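Ticket: Left gripper drifts open when the operator lets go of the trigger (remote teaching, simulator)
Project: Jullell
Site: Evinham
Opened: 4/18/21
Status: Open, workaround in place

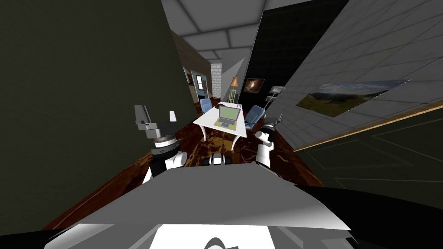 Hello all, and thank you for looking at this one. I'm sorry it's a long read, but I'd sooner put too much in than have you write back for the missing bits!

We are teaching the robot by remote control in the simulator, with one hand controller for each arm. The task is a plain one to begin with: drive up to the table with the laptop on it, stop short, and bring both arms up ready to reach. Driving is fine, and the right arm follows the hand beautifully. The trouble is all on the left. If the operator squeezes the trigger to close the left gripper and then relaxes their hand even a little, the gripper creeps open again until it's as wide as it will go. The recording carries on quite happily, so we end up with demonstrations that look perfectly good until you play them back.

Of the 30 demonstrations we recorded in the Miyazaki room, 14 had the fault. I had expected it to show up every time or never, so that puzzled me for a good while.

What we have tried so far:

Swapped the two hand controllers over. The fault stayed with the left arm, so I'm fairly happy the controllers are all right.

Restarted the simulator and loaded the room afresh. No change.

Turned off the smoothing on the hand positions. The arms got very jittery (rather alarming to watch, even on a screen) and the gripper still crept open. Smoothing is back on now.

Recalibrated both triggers in Gurkix, following the steps on the set-up page. It helped for the first 2 recordings and then the creeping came back.

Update, later the same day

I think we're getting somewhere. I opened the settings for both arms side by side and the left gripper has "hold last grip" switched off, while the right has it on. With it off, the gripper simply copies the trigger, so any easing of the finger goes straight through. That would explain why only some recordings were spoiled: it seems to depend on how firmly the operator happened to be squeezing.

I switched it on and recorded 8 more demonstrations with a deliberately lazy trigger finger. The gripper stayed closed in all of them, which cheered everyone up no end.

Sadly the setting doesn't survive a restart. Close the simulator, open it again, and the left side is back to off. For the moment we tick it by hand before each session and have put a reminder at the top of the operator notes.

Still to do, if somebody has the time:

Find out where the left arm's default is kept and whether it can be saved properly.

Mark the spoiled demonstrations so they stay out of the training set. I've left them in the folder for now in case the trigger readings are any use to you.

I can send the raw logs over whenever you want them.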